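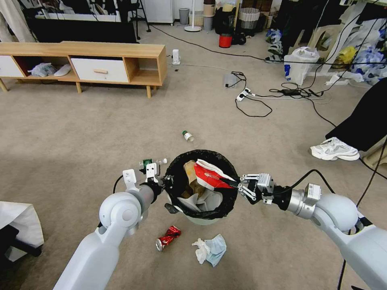 Ticket: Right arm stalls during release over bin
Project: Grikia two-arm floor pickup build
Location: Home workshop, carpeted room
Component: Right gripper, motion controller
Priority: Normal
Status: Closed, with one follow-up item open

Summary

The right arm intermittently stops responding after placing light litter in the trash bin. The left arm continues to accept commands. The fault has been recorded only during bin placement and has not been reproduced on the bench with an empty gripper.

Environment

Controller software: Pivik, March build
Gripper drivers: Vultari, one per arm
Power: Single supply feeding both arms
Test surface: Beige carpet
Test items: Aluminum cans, a paper cup, tissue, a face mask, a small plastic bottle with a green cap
Receptacle: Round bin with a black plastic liner

Description of the fault

The operator directs the right gripper to lower an item into the bin and open. On most attempts the fingers open and the arm returns to its rest position. On the failed attempts the fingers remain closed, the wrist holds its last angle, and the controller reports "grip target not reached." A second open command has no effect. Control is restored only by a restart of the right driver.

The fault is more frequent once the bin is partly full. It has been recorded with paper items more often than with cans.

Steps to reproduce

1. Start both arms and confirm that each driver reports ready.
2. Fill the bin to near the rim with paper.
3. Pick up a paper cup with the right gripper.
4. Lower the cup until it meets the contents of the bin.
5. Continue the downward motion for 2 seconds.
6. Send the open command.

Expected result: The gripper opens and the arm withdraws.
Reported result: The gripper remains closed and the driver must be restarted.

Log

9:10 a.m. Ticket opened. Driver log attached. The log shows a current limit event on the right gripper immediately before each stall. No such event appears for the left gripper.

9:40 a.m. Cable connections at the right wrist inspected and reseated. Fault reproduced on the next attempt. Loose connection ruled out.

10:25 a.m. Left and right driver boards exchanged. Fault remained with the right arm. Board failure ruled out. Boards returned to their original positions.

11:05 a.m. Configuration files for the two arms compared. The left gripper current limit is set to 3,000 milliamps. The right gripper entry is missing, and the controller is therefore applying its default, a lower value intended for the earlier Sultana fingers. Those fingers were removed from this build when the present set was installed.

11:20 a.m. Missing entry added to the right arm file with the same value as the left. Controller restarted.

11:50 a.m. Test series run with a full bin and the reproduction steps given in this ticket. 15 attempts completed with no stall. No current limit event recorded.

1:15 p.m. Second series run with mixed items picked from the carpet by both arms. No stall recorded. One can was dropped short of the rim by the left gripper. This is a positioning matter and is not related to the present ticket.

Cause

The right gripper was operating under a current limit that did not match its hardware. When the fingers pressed against the contents of the bin, the load exceeded that limit and the driver entered a protected state. The controller does not clear this state on an open command.

Resolution

The current limit entry has been restored. The startup check has also been changed so that the controller will not enable an arm when its gripper entry is absent. Users who copied the right arm file before this correction should replace it with the revised version in the project folder.

Follow-up

The controller should be able to clear a protected state without a driver restart. A separate request has been entered for this change. Until it is completed, operators should stop the downward motion as soon as the item meets resistance and should not repeat the open command after a stall. The arm should be supported by hand before the driver is restarted, as the wrist will relax when power to the driver is removed.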